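Stendus Kitchen Words
Read me first
Version of March 2021, maintained by Gizella Bodnár

Stendus is a word list for people who translate manuals and recipes for small kitchen appliances. It gives the English term, a short meaning, and the terms used in other languages.

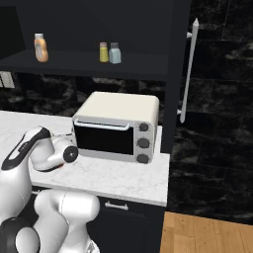
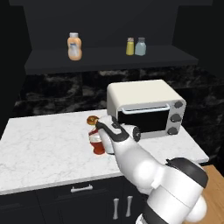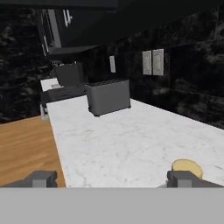 Countertop views. Related entries: countertop, toaster, toaster oven.

What is inside

The list has 1000 entries in 4 languages: English, Hungarian, Swedish and German. Each entry is one line in the file terms.txt, and the fields are separated by a tab. An entry can have up to 19 notes. The notes are kept in a second file, notes.txt, and are joined by the entry number.

Where the words come from

I began with my own glossary from the years when I translated for Ingvarsson. Later the Fletport office gave me their list of oven terms, which I have merged by hand. Where the two lists did not agree, I kept both terms and marked the older one with "alt".

Known problems

The Swedish column is the weakest. In 100 entries it is still empty. British words such as "worktop" and "hob" are only in the notes, so please search there also. Plural forms are not given.

Use

You may copy and change the list for any purpose. Please keep the name Stendus in the header line. The Duvley spelling tool can read terms.txt directly, but it ignores the notes.

Corrections are welcome until August. Please send the entry number together with your text.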